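Estación bimanual Stellach. Manual de puesta en marcha
Rima Hattar, 2026-08-15

4. Tablero de inserción y comprobación de las manos

4.1 Requisitos previos
El armazón debe estar nivelado y la mesa cubierta con la esterilla antideslizante. Retire de la mesa herramientas y embalajes antes de conectar la alimentación.

PRECAUCIÓN: no introduzca las manos entre los brazos con los servos activos. Use el paro de emergencia y espere a que se apague el indicador del controlador.

4.2 Colocación del tablero
1. Coloque el tablero blanco plano sobre la esterilla, entre los dos brazos, con el lado largo en dirección al fondo.
2. Deje las ranuras rectangulares en la mitad próxima al torso, a la derecha.
3. Ponga de pie el cilindro grueso y el delgado junto a las ranuras.
4. Compruebe que los cables exteriores cuelgan libres y que el bucle de la muñeca izquierda no roza la carcasa.

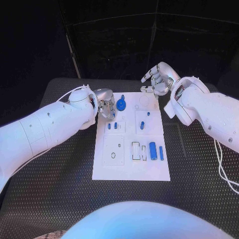

5. Active los servos y cargue el perfil 1238 desde el menú Nimri.
6. Lleve ambos brazos a la posición de espera. Las manos deben quedar sobre el tablero sin tocarlo.

Nota: si el tablero se ha desplazado, repita el registro visual. No corrija la diferencia moviendo los brazos a mano.

4.3 Prueba de agarre, mano izquierda
1. Seleccione Prueba > Clavija pequeña.
2. Fije el límite de fuerza en el nivel 4. Los niveles superiores a 9 están reservados al servicio técnico.
3. Ejecute el cierre de los dedos y detenga el ciclo antes de la inserción.
4. Verifique que la clavija queda vertical respecto a la placa. La mano derecha permanece abierta y elevada durante toda la prueba.

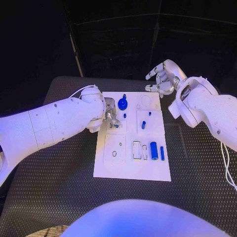 Figura 4-2. Mano izquierda con la clavija azul sujeta; mano derecha abierta y en alto.

5. Si la clavija gira entre los dedos, limpie las yemas con un paño seco y repita desde el paso 1.

4.4 Mantenimiento
Revise el apriete de los tornillos de la carcasa cada 700 horas de servicio. Las muñecas tienen una abertura lateral: no aplique aire comprimido por ella ni tire del cableado interior. La sustitución de cables corresponde a personal autorizado por Gravavlow.

© Gravavlow. Consultas técnicas: Fouad Nassar, servicio de posventa | Volver arriba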